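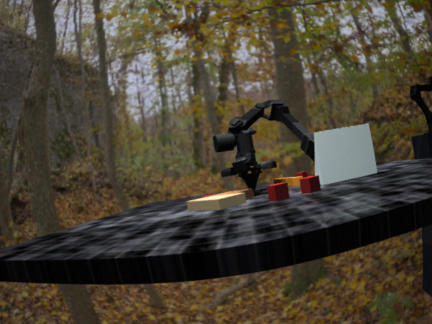 Karkberg group puts out house rules for simulated robot tests

I spent most of Saturday reading a rulebook, and I had a pretty good time doing it! The Karkberg simulation group has posted the first full version of its house rules for testing robot arms in software, and if you've ever tried to compare your results with somebody else's and ended up with a headache, you'll want a look.

The document is called Stomell (after a street in Munddale, I'm told, where two of the authors used to share an office). It has 13 rules and fits on 4 pages. I love a short rulebook.

Most of it deals with what you have to write down before you run a tabletop trial. Where the blocks start, how far they may be shifted between trials, which physics settings you used, what counts as a finished task. Rule 6 is the one people are already arguing over. It says the surroundings have to be changed between batches, and the success rate has to be reported for each one separately, so you can't average your way out of a bad afternoon in the woods. An arm that stacks cubes nicely against a plain gray wall may get a lot worse at it once there are trees and leaves behind the table, and the group wants that number out where we can all see it.

"We had a policy we were really proud of, and then Ebere swapped the backdrop," Chin-lung Chiu told me on the phone. He wrote the first draft with Ebere Lawal. "That was a long week." 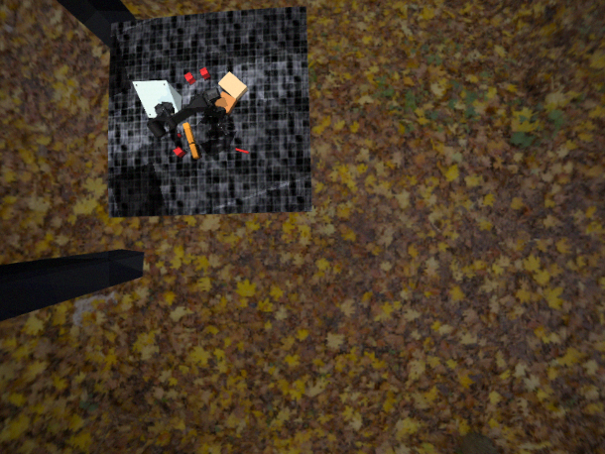

Tabletop test setup in simulation, seen from overhead with an autumn leaf background.

Rule 9 is my favorite (yes, I have a favorite). Every trial has to be kept from more than one viewpoint, failed ones included, and the failures have to be shared along with the rest. Lawal said they went back through 293 of their own old runs while they were writing it and found 12 marked as successes that they wouldn't pass today. From one side the block looked like it was in the gripper. From overhead, nope.

Not everybody is sold. Maximiliano Ulloa, who runs a much smaller lab and does his simulation work on one desktop machine, likes the reporting rules but says the storage for all those extra views is going to hurt. He'd like a lighter version for student projects. Chiu says they're open to it and that a draft could be ready in July, though he wouldn't promise me anything.

I also asked whether any of this carries over to real hardware. Sort of! The last two rules cover moving a tested policy onto a physical arm, and they're stricter than I expected: reduced speed to start, a person at the stop button, and no skipping ahead on the strength of a good simulated score. Leandro Yáñez wrote that part and is collecting comments on it now, so if you've got opinions about speed limits, he's the one to write to.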